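Looking After Fiddle Strings and Bows at Home
By Lise Ouellet
July
Filed under: Tips & Upkeep > Strings

Most fiddles that come to me sounding dull are only dirty. Wipe the strings with a dry cotton cloth every time you put the instrument away, and wipe the top under the strings too, where the rosin lands. Rosin left there over a summer goes hard and takes the varnish with it when you scrape.

Keep two cloths, one for rosin and one for the neck and chin rest. Mark them. Wash them on their own, without fabric softener.

For caked strings, dampen a corner of cloth with a little rubbing alcohol and run it along the string. Lay a dry towel over the body first - one drop will lift varnish. If you mix your own cleaners, label the jar and keep it away from the kitchen.

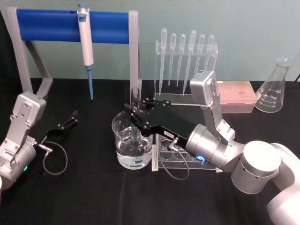 Glass test tube and beaker on a black cloth, pipette on its stand.

Loosen the bow after playing until the hair just goes slack. A bow left tight in a hot car can warp in an afternoon. Don't touch the hair with your fingers, and don't wash it at the sink. If it has gone gray near the frog, take it to a shop.

Change strings one at a time so the bridge and soundpost stay put. Rub a soft pencil in the nut and bridge grooves before the new string goes on. If a peg slips, push in gently as you turn. Peg compound is better than chalk, though Traian Grecu has used chalk for 59 years and his pegs hold fine.

In winter, keep the case closed and off the floor vent. A small humidifier tube inside the case is enough for most houses. Squeeze it out well before it goes in, and check it when you change the rosin cloth.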